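3. 시연 데이터 수집

3.1 수집 장치와 두 가지 시연 방식

본 연구에서는 동일한 작업을 2가지 방식으로 시연하였다. 첫째는 시연자가 그리퍼 도구를 손에 들고 직접 작업을 수행하는 방식(이하 수동 시연)이고, 둘째는 조작 장치를 통해 로봇 팔을 원격으로 움직이는 방식(이하 원격 시연)이다. 두 방식 모두 같은 형상의 두 손가락 그리퍼를 사용하였으며, 손가락 간격과 개폐 범위도 동일하게 맞추었다. 손가락 형상이 다르면 접촉 위치가 달라지고, 그 차이가 정책 학습 결과에 섞여 들어가기 때문이다.

수동 시연용 도구는 Clarnska에서 설계한 본체에 카메라를 고정한 것이다. 카메라는 손가락 뒤쪽 위에서 작업면을 내려다보도록 기울였다. 기록 항목은 영상, 손가락 개폐량, 도구의 6자유도 자세이다. 원격 시연에서는 로봇 팔의 관절각과 말단 자세를 추가로 기록하였으나, 학습에는 수동 시연과 공통되는 항목만 사용하였다. 두 방식의 기록은 Kairys 형식으로 변환하여 한 저장소에 보관하였고, 변환 과정에서 시각이 어긋난 구간은 영상 쪽을 기준으로 다시 정렬하였다.

3.2 작업 구성

작업은 탁상 위 물체 집기, 물체 옮겨 놓기, 두 물체 나란히 정렬하기의 3종이다. 모든 시연은 시작 구간, 접근 구간, 파지 구간, 이탈 구간으로 나누어 표시하였다. 시작 구간에서는 손가락을 벌린 채 도구를 작업면 위에 두고 자세 추정값이 안정되기를 기다린다. 이 구간을 생략한 예비 수집에서는 초반 궤적이 튀는 사례가 반복되었고, 이후 수집 지침에 정지 동작을 명시하였다.

작업면은 밝은색 나무 상판으로 하였다. 어두운 손가락과의 명도 차이가 커서 손가락 윤곽을 분할하기 쉽다는 장점이 있다. 반면 표면에 조명이 반사되면 해당 부분의 나뭇결이 흐려져 특징점이 줄어든다. 조명 위치를 바꾸어도 도구의 기울기에 따라 반사 위치가 함께 이동하였으므로, 반사를 완전히 없애려 하지 않고 반사가 포함된 영상을 그대로 학습에 사용하였다. 다만 자세 추정이 실패한 시연은 3.3절의 기준에 따라 제외하였다.

3.3 선별 기준

수집한 시연은 모두 2,220건이며, 그중 455건을 제외하였다. 제외 기준은 다음과 같다. 자세 추정값이 연속으로 끊긴 시연, 손가락 개폐 신호가 영상과 맞지 않는 시연, 시연자가 작업 도중 순서를 바꾼 시연은 학습에 사용하지 않았다. 물체를 한 번 놓친 뒤 다시 집은 시연은 남겨 두었다. 이런 시연에는 실패 후 복구 동작이 들어 있으며, 4절의 비교 실험에서 복구 동작의 포함 여부를 별도 조건으로 다룬다.

선별은 자동 검사와 육안 검사를 차례로 거쳤다. 자동 검사는 Brorkesano 도구를 이용해 자세 기록의 불연속을 찾는 절차이고, 육안 검사에서는 구간 표시가 실제 동작과 맞는지를 확인하였다. 구간 경계가 모호한 경우 손가락이 닫히기 시작하는 시점을 파지 구간의 시작으로 통일하였다. 6월에 수집한 초기분은 이 규칙이 정해지기 전의 것이어서 경계를 전부 다시 표시하였다.

3.4 시연 방식에 따른 차이

수동 시연은 원격 시연보다 한 건을 마치는 시간이 짧았고, 접근 경로도 더 곧았다. 원격 시연에서는 물체 바로 위에서 멈추었다가 내려가는 동작이 자주 나타났다. 조작 장치에 힘 되먹임이 없어 시연자가 접촉 여부를 화면으로만 판단해야 했던 점이 원인으로 보인다. 한편 수동 시연에는 로봇 팔이 따라 할 수 없는 손목 각도가 일부 포함되었다. 해당 궤적은 관절 한계를 넘지 않는 범위로 보정한 뒤 사용하였고, 보정 폭이 큰 구간은 손실 계산에서 가중치를 낮추었다.

그림 1. 수동 시연 도구의 카메라 시점. 벌어진 두 손가락과 나무 상판.

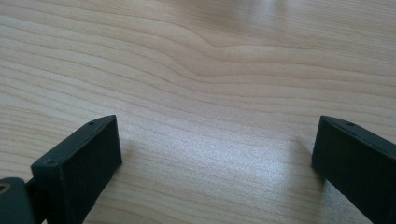 Clakley는 초고를 읽고, 수동 시연의 시간이 짧다는 결과에 시연자의 숙련도가 섞여 있을 수 있으니 원격 조작 연습 시간을 본문에 함께 적는 편이 좋겠다는 의견을 보내왔다. 같은 시연자가 두 방식을 어떤 순서로 수행했는지도 밝혀 달라고 하였다.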